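Bristora Hand-Push Seeder

Row seeder for maize, sorghum, millet, beans and other dry seed

In stock. Ships in two boxes.

We have been selling the Bristora to small grain growers and market farmers for a good while now, and it is still the tool we get the most letters about. People write to us in November with a picture of the corn crib and a few lines about how the stand came up, and we read every one of them out loud in the shop (there's usually pie involved). If you are planting more ground than you care to do on your knees, but not so much that a tractor planter makes sense, this is very likely the seeder you've been looking for.

The idea is an old one. You fill the hopper, you set the depth, and you walk. The front wheel turns the seed plate, the plate picks up seed and drops it down the chute, the shoe opens a narrow furrow ahead of it, and the drag chain and rear press wheel close everything up behind you. On ground that has been worked down reasonably fine you can keep up an ordinary walking pace all morning, and your back will thank you for it.

Seed plates

Every Bristora comes with 6 plates. The large-cell plates are meant for field corn and beans, the middle ones for sweet corn and wheat, and the small ones for sorghum and millet. Seed size varies a great deal from one variety to the next, even within the same crop, so please do run a cupful through over a tarp before you head out to the field. If you see seeds cracking or doubling up, go one plate size up or down and try again. Flat-kernel corn can be a bit stubborn, and a pinch of powdered graphite in the hopper helps it along nicely.

Extra blank plates are available if you'd like to drill your own. We have customers growing cowpeas and old landrace corns that don't match anything in a catalog, and they do very well with blanks and a little patience at the drill press.

Depth and spacing

The shoe adjusts with a single hand knob, down to 2 inches. For sorghum in warm, moist soil we like to stay fairly shallow. Corn can go deeper, particularly when the top of the ground is drying out and you want the seed down where there's still some moisture to be found. The row marker swings to either side and locks with a pin, so you can go up one row and come back down the next without stopping to measure. 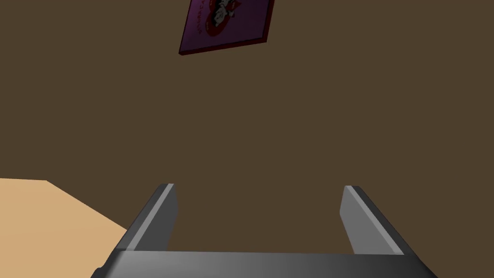

Rendered view, gray base and two parallel fingers.

What growers tell us

Nhi Tô has been planting with hers for 5 seasons, mostly sorghum and a long strip of flint corn beside the creek, and she was kind enough to send us this note: "I used to lose the first sowing to crows because I could never get the seed covered evenly by hand. With the press wheel the rows close up tight and I can't even tell where I've been, so I suppose the crows can't either. I only wish I had bought the second hopper at the same time."

We do hear that about the second hopper quite often! It lifts off with two wing nuts, and having a spare filled and waiting at the end of the field saves a lot of fussing when you are switching crops and the sky is getting dark.

Which model is right for you

The standard Bristora suits most gardens and fields with loam or sandy soil. If your ground is heavy clay or you plant into crop residue, have a look at the Pagano, which has a heavier frame and a disc opener in place of the shoe. It takes the same plates, so nothing you already own goes to waste. The Skirenis is our two-row version and really wants a second person on the pull rope.

Care and storage

Empty the hopper at the end of every day, as seed left overnight will draw damp and swell in the plate. Brush out the chute, put a drop of oil on each axle, and hang the seeder up under cover if you have the room. Assembly takes over 15 minutes the first time, and the wrench you need is in the box.

Replacement chains, shoes and wheel bearings are all kept on our shelf, and we're always glad to talk through plate choices before you order.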